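Print this page | E-mail this page

Keeping the Grippers in Order: An Interview with the Station Lead at Clostside

Last updated: April

The handling station at Clostside is used to record how a person picks up small packaged goods and places them in trays. Its two hand-held grippers are maintained by a station lead who has been responsible for the equipment since the Vedis project began. The lead spoke with us about the routine that keeps the pair in service.

"Most of the work is in the finger pads," the lead said. "The pads meet the product, so the pads wear. The rest of the tool can go a long time with very little attention."

Pads are inspected before each session and replaced as a matched set after 460 grasps, or earlier if the grip face has begun to polish. According to the lead, replacing a single pad was tried during the first weeks and then discontinued. The new pad held more firmly than the old one, and packages turned as they were lifted.

Marks on the corners and upper edges of a pad are recorded but do not call for replacement. "We look at the face and at the screws. A scuffed corner has never cost us a session."

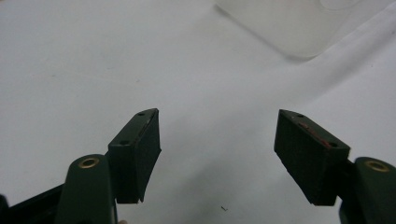
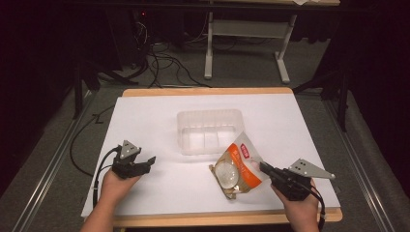

Top: the open gripper fingers over the white work surface. Bottom: both grippers at the table, with the tray and a food package.

The joints are cleaned with a dry brush and checked for play by hand. Spare pads are supplied by Furkeo, and the lead keeps 2 sets at the station. A larger stock is held at Verbeke, where an order takes several days to fill.

Cables receive a separate check. The operator moves each gripper through its full reach while a second person watches the connector. "If the cable pulls at the end of the reach, the operator will start to shorten the motion without noticing it. We would see that in the recordings for the whole afternoon."

The complete check takes 35 minutes when no parts are changed, and 50 minutes with a new set of pads. Asked whether the time could be reduced, the lead replied that the cable check had been shortened once and was later restored in full.

A revised check sheet will be issued to operators at Clostside before the next round of sessions. It adds a line for the covering on the table, which must lie flat in the area where packages are picked up.

Contact Us | Copyright Clostside. All rights reserved. | Back to top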